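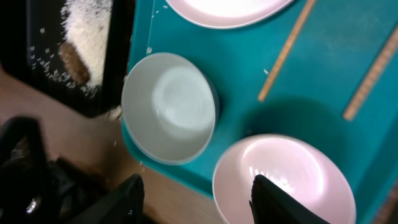

Bowls, rulers and rice on the teal tray, from the wrist camera.

Portioning rice, part 3: the tray

28 September 2018
3 min read

The scooping task for the Clidesdale student challenge reads simply enough. Transfer rice from a container into bowls, with a points deduction for grains left outside them. Our entry is called Trumel, after the software package it grew out of, and most of this month has gone into the part of the work that has no software in it.

Rice is a poor choice of material if you like repeatable experiments. The heap changes shape with every scoop, so the arm cannot return to a stored position and expect the same load. We first ran a fixed trajectory: down, forward 60 mm, tilt, lift. The load varied enough that I stopped logging it by weight and went back to changing the entry angle.

The wrist view is what the planner gets, so it is what I look at when a run goes wrong. The white bowl has a thin grey-blue rim, and the edge detector likes it. The pale pink bowls are harder. Glare off the inside surface reads as a second edge, and the fitted ellipse drifts towards it. Lowering the exposure helped with the pink bowls and made the black rice container worse. For now we take two exposures and fit each region separately, at a cost of 400 ms per cycle.

The rulers give me a scale check. Tick spacing in pixels, compared against the calibration file, tells me whether the camera mount has shifted. It had, twice, in January, and both times I blamed the planner for a week. The bracket screws now get thread locker.

Stray grains are the other measurement. The colour threshold separates white rice from teal quite well, and much less well from the light brown tabletop. Anything that lands off the tray is therefore undercounted by the script, and I have been correcting those by hand. A darker mat under the tray would fix it.

Current settings, for the two people in the club who asked:

Scoop entry angle: 35 degrees
Approach speed: 100 mm/s
Speed with load: 60 mm/s
Settling pause before tilt: 900 ms

The settling pause looks excessive. Shortening it brings back the wobble at the wrist joint, and the wobble puts rice on the table. Jasidley's controller has a damping option that I haven't tried yet, and the manual gives it one paragraph.

Next job is the mat, then a longer batch with the bowl positions shuffled between runs.

Recent posts
Portioning rice, part 2: choosing a scoop
Portioning rice, part 1: reading the rules
Kamath gearbox teardown
Cable routing past the wrist joint

Contact | © 2018 | Back to top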